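Buscar en el blog Escribe y pulsa Intro

Cómo pasar la Cripta de Lehtinen sin gastar una sola poción (bueno, casi)

Llevo tres tardes de agosto metida en Porna y por fin puedo escribir esta guía sin que me tiemblen las manos. Si vienes de la entrada anterior ya sabes que me atasqué en la Cripta una barbaridad, y si no vienes de ella, pues te lo cuento rápido: es la mazmorra que se abre al terminar el puerto de Skaledis, tiene un jefe con dos barras de vida y un pasillo de trampas que me ha quitado más partidas que el propio jefe. Lo que sigue es como la hago yo con la arquera. Con el escudero también sale, pero vas más lento y tendrás que cambiar algún paso.

Antes de entrar

Necesitas 469 de armadura. Con menos se puede, pero el segundo golpe del jefe te deja tiritando y entonces sí que tiras de pociones. Yo llegué a esa cifra con el peto de Flistow y las botas que vende el herrero del muelle, sin encantar nada. Guarda el oro, que luego te hará falta para el amuleto.

En la bolsa llevo esto y nada más: flechas de hielo (llena el carcaj hasta 100), una cuerda, el farol y una poción pequeña por si acaso. Deja en el baúl las bombas. Ya sé que dan mucha seguridad, pero en el pasillo rebotan en las paredes y acabas comiéndotelas tú.

Otra cosa: descansa en la posada justo antes, porque el bono de sueño dura lo suficiente para llegar al jefe si no te paras a abrir todos los cofres. Yo me paro siempre, claro, y luego me quejo.

El pasillo de trampas

Entra y quédate quieta en la primera baldosa. Verás que las cuchillas bajan en dos tandas, una corta y otra larga. Deja pasar la larga y corre hasta la columna rota — corre de verdad, sin rodar, que rodar te frena al levantarte. Desde la columna dispara una flecha de hielo a la rueda del techo. Se congela un momento y ese momento es tuyo.

El segundo tramo es el de los dardos. Pégate a la pared izquierda y avanza agachada. Siiri Rautiainen, que juega conmigo casi todas las noches, lo hace por la derecha y le sale perfecto, pero yo por ahí no he llegado nunca viva, así que por la izquierda.
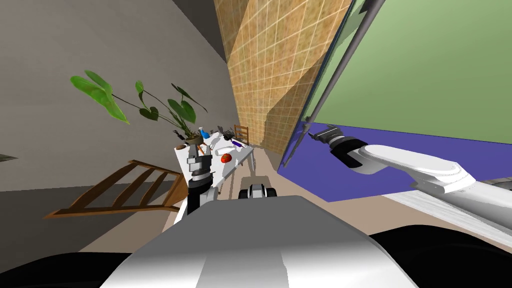
La sala de la alquimista viene justo después del pasillo y es donde mejor se ahorra, si sabes qué coger. En las estanterías hay frascos rojos y verdes a montones y la tentación es llevártelos todos, pero cada frasco que tocas despierta a una estatua. Coge solo el azul, que está al fondo a la derecha, medio escondido detrás del mortero. Es pequeño y se te puede escapar igual que esa botellita azul de la foto, la de cerca de la esquina más alejada de la mesa blanca, así que acércate con el farol encendido y no tengas prisa. Ese frasco te cura entera una vez y no cuenta como poción, con lo cual el logro sigue en pie.

Si despiertas una estatua sin querer, sal por donde has venido y espera en el umbral. No cruzan la puerta. Dan dos vueltas, se aburren y vuelven a su sitio.

El jefe, primera barra

El Custodio empieza siempre con el barrido. Salta hacia atrás, nunca hacia los lados, y mete dos flechas mientras levanta la maza. Dos, eh. Yo me empeñaba en meter la tercera y me costó un montón de intentos entender que no da tiempo.

Cuando golpee el suelo saldrán grietas. Sube al pedestal y espera. Desde arriba puedes dispararle a la cabeza, que es donde le duele: con mi arco le quito 1,253 por flecha si acierto con la de hielo cargada.

Segunda barra

Cambia la música y se apagan las antorchas. Enciende el farol ya, antes de que se mueva, y engancha la cuerda en la argolla del techo. A partir de aquí repites siempre lo mismo: te balanceas cuando ruge, caes a su espalda, flecha y a correr. Usa el frasco azul cuando bajes de un cuarto de vida — no lo guardes para el final, que yo me he muerto con él en la bolsa y da mucha rabia.

Al caer suelta la llave y un anillo bastante feo. Quédate el anillo. En el siguiente capítulo hay una comerciante que te lo cambia por el amuleto de Lehtinen si le pones además el oro que guardaste.

Si alguien ha encontrado la forma de congelar al Custodio en la segunda barra, que me lo deje en los comentarios, porque yo lo he intentado con todo.

3 comentarios Compartido 100 veces

Contacto Volver arriba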